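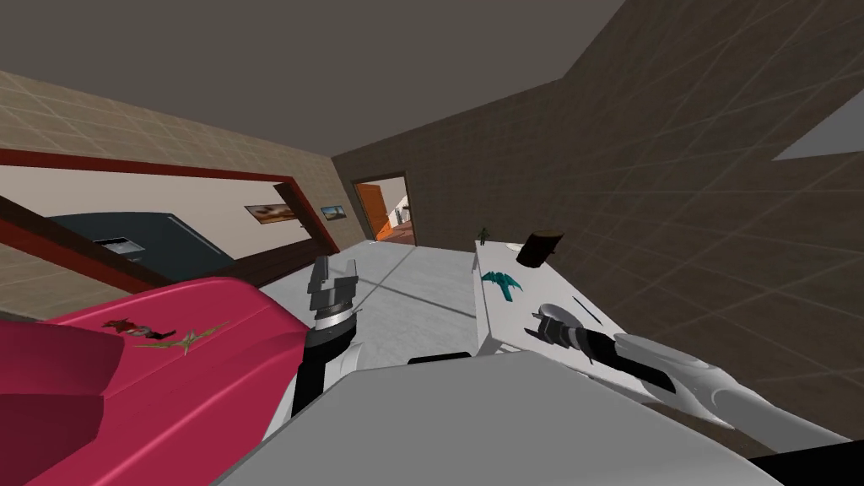

Newsletter, Issue 12, page 4

An afternoon at the Brivwood open day

We came away from the Brivwood robotics open day in November with sore feet, too many leaflets and a lot to talk about on the train home. The workshop at Zalport had its doors open from mid-morning, and the queue for the simulator room was the longest in the building (longer than the one for cake, and it was very good cake).

What they were showing was Kairys, their two-armed robot, running entirely in simulation. You look down from the robot's own point of view, with its body at the bottom of the screen and an arm either side, and it takes a minute to get your bearings. The walls tilt, the ceiling goes off at an angle, and you find yourself leaning over in your chair to straighten it all out! Once your eye settles, it's a proper little home: framed pictures on the wall, a door standing open to the next room, and a white table with a few small things on it. I had a real soft spot for the teal figurine with the spiky wings, which was right by the gripper of the right arm. There is a tiny green figure at the far end as well, a much longer reach.

The software behind it is called Grutik, and the team told us it can run 2000 practice attempts overnight. Between runs they can change the furniture, shift the objects or move the robot, and then set it going again. We asked a great many questions about gripping. Small, awkward shapes are still the hard part, apparently, and both fingers have to arrive at the right angle or the thing just skids away.

After the talk, visitors could have a go at steering the arms themselves. I managed to knock a virtual mug clean off a virtual shelf and was told, very kindly, that it happens a lot. My second go was better, though still not what you'd call graceful.

The next open day is planned for spring, with 50 places. If you'd like to come along with our group, add your name to the list at the next meeting. Wear comfortable shoes and bring a coat, as the workshop is chilly by 4 o'clock.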